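Student Projects > Product Design, Year 2 > Table Storage for Small Kitchens

Storage of chopsticks at the dining table: project report

Author: Chia-hao Kan
Module: Objects in Daily Use

1. Purpose

The project looked at how wooden chopsticks are kept between meals in a household where the dining table stands in the kitchen. The question set by the module was narrow: does an open upright cup serve better than a flat drawer tray, and what should a designer change about the cup? Cost, styling and packaging were left out of the study.

2. Background

The kitchen in question has an L-shaped run of cream cabinets under a black worktop. The drawers hold knives and serving spoons, and the family had stopped using the tray some time before the project began. Chopsticks now live in a cup on the table, beside whatever else has been put down there. A first visit to the flat was spent only on looking at this arrangement and talking to the people who use it.

Two products were bought for comparison: the Tuvby upright cup and the Skumbridge drawer tray. A third, the Jestico wall rack, was considered and dropped, as the tenancy does not allow drilling.

3. Method

Each product was used for 22 days. The household kept a short diary, one line per meal, and noted any difficulty in taking chopsticks out or putting them back. The diary ran to 263 lines over the two periods. Entries were sorted by type of difficulty and not by person.

The table was left in its usual state throughout. The blue cloth stayed on, and phones, mugs and crumbs were not cleared away for the study. This was a deliberate choice -- a cup tested on a bare bench would have told us little about a cup used at home.
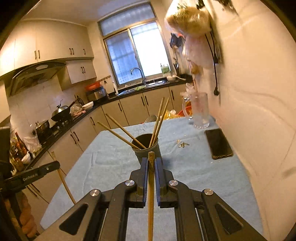
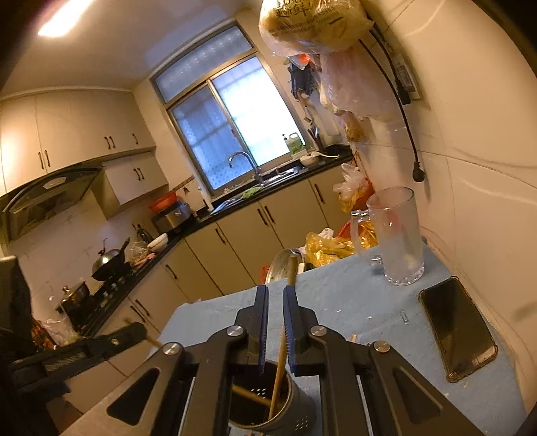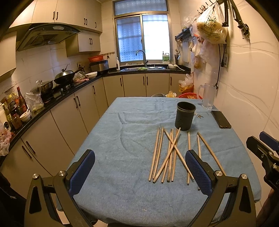 Figure 1. Chopsticks and their holder on the table with the light blue cloth, kitchen behind.

4. Observations

4.1 Lean. A chopstick is long in relation to the cup, so it rests on the rim at an angle. With only a few in the cup they spread apart or lie close in pairs, and a hand reaching for one often touches its neighbour. With more in the cup they support each other and stand straighter. The diary bears this out: most complaints of "wrong one came out" were made when the cup was nearly empty.

4.2 Laying out. Chopsticks tipped on to the cloth tend to cross. Sorting them into pairs then takes longer than taking pairs one by one from the cup. Creases in the cloth stop them rolling, which the users counted as a benefit.

4.3 Direction. Users did not agree on which end should go in first. Thick end up was easier to grip. Thick end down kept the eating end off the base of the cup. No rule was imposed.

4.4 Hygiene. A closed base collects water if chopsticks are put away damp. Perforated sides let air in and are preferred on this point, though they also let drips through on to the cloth. The tray had the same fault in a worse form, with damp patches noted in six entries.

5. Discussion

The cup was preferred on access and the tray on tidiness. Dr Tang's comment at the interim review was that the two should not be scored on one scale, and the scoring table in the draft has been taken out for that reason.

Two changes to the cup are proposed. The first is a simple cross-shaped divider set low in the cup, to limit lean when few chopsticks are present. The second is a shallow drip saucer that lifts off for washing. A heavier base was also tried in card and clay but made the cup awkward to pass across the table.

6. Further work

The divider needs testing with metal and lacquered chopsticks, which are thinner and more slippery. Drawings are in Appendix B. The diary sheets are held with the module office and can be seen on request.

Last updated: Dec 18, 2021

Contact the module office | Copyright the author | Back to top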